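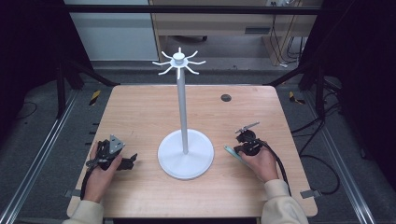

Trullidstead, 11 March 2019

Support log: Pemimum cabinet humidor, low humidity reading
Status: closed
Opened by: Chi-keung Mak (customer)
Handled by: Sofia Papadakis, Yi-chun Yeh
Product: Pemimum cabinet, 120 cigar, glass door, with the Sin humidifier fitted
Bought from: Toltdale, shop counter

Customer's first message

I bought the Pemimum from your shop before Christmas and seasoned it as the booklet says. The display on the door held steady all through the first weeks. Since I filled the lower drawers it has dropped and now sits ten points under what I have set. I have topped up the Sin twice. The fan runs, I can hear it. The cigars on the top shelf feel fine but the ones in the bottom drawer are getting dry at the foot and two wrappers have cracked. I don't want to keep adding water if that is the wrong thing to do. Please advise.

Day 1, Sofia Papadakis

Replied to customer. Asked him to stop topping up for now and to let us know the following:

What water he is using (distilled, tap, or the bottled solution)
Where the cabinet stands, and whether there is a radiator, window or outside wall near it
Whether he has a second hygrometer he trusts
How full the drawers are
Whether the door closes by its own weight over the last bit or has to be pushed

Also asked him to move the dry cigars up to the top shelf, and not to put anything wet in with them. We have had people lay damp paper towels in a drawer to bring cigars back quickly, and the wrappers split or mould gets started.

Day 1, customer reply

Distilled water, from the chemist. The cabinet is in the back bedroom against an inside wall. Radiator is on the other side of the room and is turned off most of the time. I have a small dial hygrometer that came with an old desktop box, no idea if it is any good. Drawers are full, the bottom one very full. The door shuts with a click but I do have to push it.

Day 2, Sofia Papadakis

Inside wall and distilled water are both fine. Asked customer to salt test the dial hygrometer before we go on it for anything. Sent him the usual steps:

Put a bottle cap of table salt in a small sealable bag or tub.
Add a few drops of distilled water until the salt is like damp sand. There should be no water standing on it.
Put the hygrometer in beside it, not touching the salt, and seal.
Leave overnight at room temperature without opening it.
Note the reading before the bag is opened.

It should read 75. If it reads something else, the difference is what you add or take off from then on. Told him to do the same with the cabinet's own sensor if he can unclip it. On the Pemimum it comes off the back panel with a quarter turn and the lead is long enough to reach a bag on the top shelf.

Day 4, customer reply

Done both. The dial one is out by seven, reads low. The cabinet sensor was right, or as near as I can tell. So the cabinet really is dry, it isn't the display. I was rather hoping it was the display.

I also smoked one of the dry ones to see. Burned hot and a bit sharp. Not ruined.

Day 4, Sofia Papadakis

Sensor ruled out. Passed to Yi-chun Yeh for the cabinet itself.

Day 5, Yi-chun Yeh

Read the ticket through. Two things stand out to me, the full bottom drawer and the door that needs a push. A door on this model should pull itself in over the last part of its travel. If it needs a push, either the magnet strip has shifted or something inside is touching the glass.

Asked customer to try these in order, and to change one thing at a time so that we know which of them did it:

Take the bottom drawer right out and see whether the door then closes without a push.
With the drawer back in, shut a strip of ordinary paper in the door and pull. Do this at the top, middle and bottom on the handle side, then the same on the hinge side. The paper should drag all the way round.
Look behind the drawers at the back channel. Air from the Sin goes down that channel and comes out under the bottom drawer. If the drawer is overfilled, cigars or a cedar divider can slip over the back and lie across it.

Asked for the drawer count as well. The bottom drawer is meant to hold one layer of boxes or two layers loose, with a finger's width free at the back.

Day 6, customer reply

Right. With the drawer out the door closes on its own. With it in, I have to push. There was a cedar divider down the back, lying flat in the channel, and I think it has been there since I filled it. I took it out. The drawer still would not go fully home, so I took out a box and put it on the top shelf. Now it goes home and the door closes as it should.

Paper test: good drag at the top and middle. At the bottom on the handle side the paper comes out with almost no pull.

Do I need a new seal?

Day 6, Yi-chun Yeh

Probably not yet. The seal on this door is a soft one and will take a set if the door has been pressing on it unevenly. With the drawer standing proud, the bottom corner has been held open a little and the rest of the seal has been squashed to make up for it. It often comes back.

Asked customer to wipe the seal all round with a cloth dampened with distilled water (no soap, no spray polish, the smell gets into the leaf), dry it, then leave the door shut as much as he can. Said he could warm the bottom corner gently with his fingers and ease the seal outwards. No hairdryers.

Also asked how much water went into the Sin altogether. If it has been topped up past the line while the channel was blocked there may be too much in it, and once the air moves properly the cabinet could swing the other way.

Day 7, customer reply

It was over the line. I poured it back to the mark. Reading has come up four points overnight, which is the first time it has moved in the right direction. Corner still a bit loose on the paper test but better than it was.

Should the dry cigars go back in the bottom drawer now?

Day 7, Yi-chun Yeh

No, leave them on the top shelf until the reading has held steady. Dry cigars want bringing back slowly. If they were in cellophane, leave it on with the end open. The two with cracked wrappers can be smoked or patched with a dab of cigar glue, but they won't mend themselves by resting.

Raised a seal with Pei-shan Kwok in parts in case it is needed. She has them in stock in black and in brown. Customer's door is brown. Put one by, not sent.

Day 10, customer reply

Reading is where I set it and has stayed there since yesterday morning. Paper drags at all the corners. Fan comes on now and then and goes off again, before it was running nearly all the time and I had got used to it. I have not topped up.

The cigars that were dry have a bit of give again when pressed. I will leave them a few more weeks.

One more thing, for what it is worth – the booklet doesn't say anything about leaving a gap behind the drawer. There is a drawing of the channel but no words with it.

Day 10, Sofia Papadakis

Thanked customer and agreed with him about the booklet. Have sent a note to Yi-chun Yu, who looks after the printed instructions, asking for a line on the drawer gap and the loose dividers. Replied to customer that the seal will be kept by for him until August and he need only quote this ticket if the corner goes slack again.

Closing notes

Fault: low humidity, cabinet unable to reach set level.
Cause: cedar divider lying in the rear air channel, and bottom drawer overfilled so that the door was not closing at the bottom corner.
Fix: divider removed, one box moved to top shelf, seal cleaned and left to recover, Sin brought back to its fill line.
Parts sent: none.
Parts held: door seal, brown (Pei-shan Kwok).
Follow-up: booklet wording, with Yi-chun Yu.

For anyone picking up a similar ticket: ask about the door and the bottom drawer before going into the salt test. It would have saved this customer a few days. The salt test still wants doing if the door closes properly and the channel is clear.

Ticket closed by Sofia Papadakis. Replies to this ticket will reopen it.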